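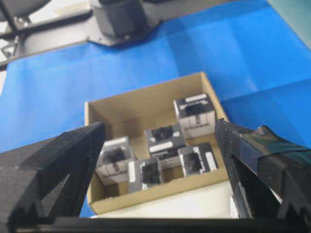 Gripper cell inspection, Lollerley bench, January 31, 2021
Reason: finger closed by itself during a pause. Vendor (Cekon) says "settings." We'll see.

1. E-stop cuts power to both fingers: PASS. Tried 8 times.
2. Pause holds the fingers open: FAIL. Crept shut on 4 tries. The log shows no command sent.
3. Printed fingers free of cracks: PASS, by eye only. I would not call that a test.
4. Close force under limit: NOT DONE. Gauge is still at Meltitdale.
5. Cycle count on log: 116. Cekon's sheet promises 1,000 before any service - I don't believe it.
6. Parts reachable without a hand between the fingers: FAIL. People still reach in to turn a jack over.
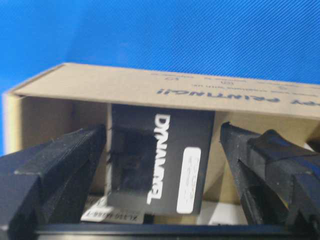
Can we keep running if we just avoid the pause button?
Only with hands out and the E-stop within reach, and not past this shift.

7. Firmware matches the Jayawardena build: OPEN. Two answers so far, both by phone.

Tag stays on until items 2, 4 and 6 are redone.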